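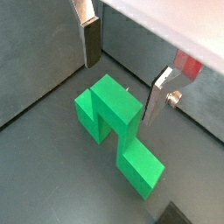 I wanted to learn one thing this winter, and it was how to draw a solid object on the computer and then hold it in my hand. I am not an engineer. I translate manuals for kitchen equipment, so all day I read about parts, and I have never made a part myself. When we moved to Surdu in the fall I finally had a small room with a door, and I had no more excuses.

The printer came from Bramico, second-hand, without a box. The man at the counter gave me a half roll of gray plastic for free and told me to use it up on ugly things. It was good advice and I followed it for a month. I printed hooks, a soap dish that did not let the water out, and many small cubes. The cubes were all right. Anything with a roof over an empty space was terrible, with hairs hanging down from the underside like in an old barn.

So I decided to draw one piece which has all my problems in it, and to print it again and again until I was satisfied. I call it the stair, although it does not look very much like a stair. Seen from the side it goes a little like the letter S or Z. There is a short upright block at one end, then a taller part beside it, and then a flat arm that runs out along the floor and ends square. The short block and the tall part are joined like an upside-down U, so there is an opening below where you can see through to the floor. At the top, between them, I left a narrow slit. Everything is straight lines. I promised myself no curves before spring.

I drew it in Ponine, which is a free program and quite strict. In Ponine you must first draw a flat shape and close it completely, and if one corner is open by the width of a hair, the program refuses and tells you only "profile invalid". I have translated this kind of message for 3,000 different situations and now I know how the reader feels. After I found out that you can zoom in on each corner, it went faster. The slit was the last thing I added. I wanted to know how narrow a gap can be before the two walls melt together and become one wall.

For the color I chose bright green, a Stisura roll called Meadow. The gray from the shop was finished, and I also had a practical idea: on gray plastic my eyes could not find the mistakes. On the green one every face has its own shade. The tops are pale, the sides are a little deeper, and when a face is not flat you notice it by the light before you feel it with the finger. The floor in my room is dark slate gray and I put all the pieces down there to look at them, because the desk is full of dictionaries.

The first green stair was a disappointment. The flat arm lifted from the plate during the night, and in the morning it had the form of a banana. I read a lot about this. People recommend glue, hair spray, a warmer plate, a cleaner plate, a closed cabinet, and also prayer. I washed the plate with dish soap and hot water and dried it with a paper towel, and the arm stayed flat. I felt a bit ashamed that it was only this – I had been touching the plate with my fingers every time after lunch.

The second one had a good arm and a bad opening. The ceiling of the upside-down U was sagging in the middle. Here I learned about bridging, which means that the printer pulls a thread of plastic through the air from one side to the other and hopes that it stays up. It likes to do this a little more slowly and with the fan blowing strongly. I changed both at the same time, which a scientist would not do, and I cannot tell you which one helped.

With the third one I was content. The edges are crisp. The arm is a clean, wide rectangle and lies on the floor as it should. The slit is open – I tried a sheet of paper and it passed through, with some persuasion. The faces are matte and have that slightly uneven texture which printed things have, and I have decided that I like it. My mother's tablecloths had also a texture from the loom and we never called it a defect.

I want to write down a few things for myself, in case I forget them by the next project.

The roll lives in a closed bag when it is not on the printer. I left the gray one out for weeks and I think some of the hairs came from there.

I weigh the roll on the kitchen scale before I start something big. Last time it said 964 grams, with the spool included, and I wrote it with a pencil on the side of the spool. An empty spool has a weight too, so one day I have to subtract it. For now I only want to see the number go down.

Take the piece from the plate when the plate is cold. I know that waiting is difficult. I scratched my plate in 2 places with a butter knife and I see both scratches now on the bottom of everything I make.

Give the drawing a name with a meaning. I have files called "new", "new new" and "good", and the good one is not the good one.

What I did not expect is how much I would enjoy only looking at the thing. I turn it on the floor with my foot when I am thinking about a sentence. From one side you see mostly the long arm and it looks like a bench for a very small park. From another you see the two blocks with the shadow in the opening, and it could be a gate. It has no use at all. My sister asked on the phone what it was for, and I told her it is for learning, and she asked what I would do with it after I have learned. I don't know. It can stay on the floor for the time being, as long as I remember to pick it up before I run the vacuum cleaner.

The next piece will be a holder for the pens that roll under my desk. I have already drawn the outline and Ponine has already told me that it is invalid. There should be three compartments, one for red pencils, one for black pens, and one for the markers that I keep although they are dry. I am thinking about making it green as well, since the roll is still fat. If somebody who reads this has experience with thin walls, please write to me how thin you go before they start to wobble. I now have mine at 3 layers of line side by side and I am a little afraid for them.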